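**Heltwood 40 storage shelving: assessment for shared workrooms**

The Heltwood 40 is a freestanding shelving unit supplied by Garkodeck for offices, schools and community buildings. We assembled two units in July and kept them in daily use in a shared craft and stationery room at our Evance site.

Assembly took 52 minutes for the first unit. The printed instructions are clear as far as step 16, after which the diagrams for the rear brace are too small to follow with confidence. All fixings were present. One shelf arrived with a chipped corner and was replaced on request.

Each shelf is 49 cm deep and stayed level under boxed paper. The finish marks easily, and felt-tip ink did not come off with a damp cloth. The shelves adjust in fixed steps, so users should measure their containers before ordering. Open-topped plastic baskets with handle cutouts suit the unit well, as they can be drawn forward without being lifted clear.

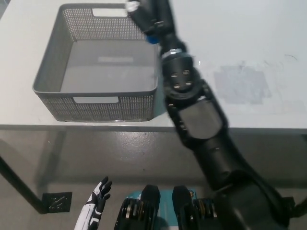
Crisóforo Beltrán wrote that the units at the Cuevas branch had begun to lean after a term of heavy use, and that tightening the rear brace had put this right. He would not place the tallest version on carpet without a wall fixing. We share that view, and the supplier should include a wall bracket in the standard pack.

The Heltwood 40 is recommended for rooms with a hard floor and moderate loads. It is less suitable for wet areas or for sites where furniture is moved often. Replacement shelves may be ordered singly, in white or oak finish only.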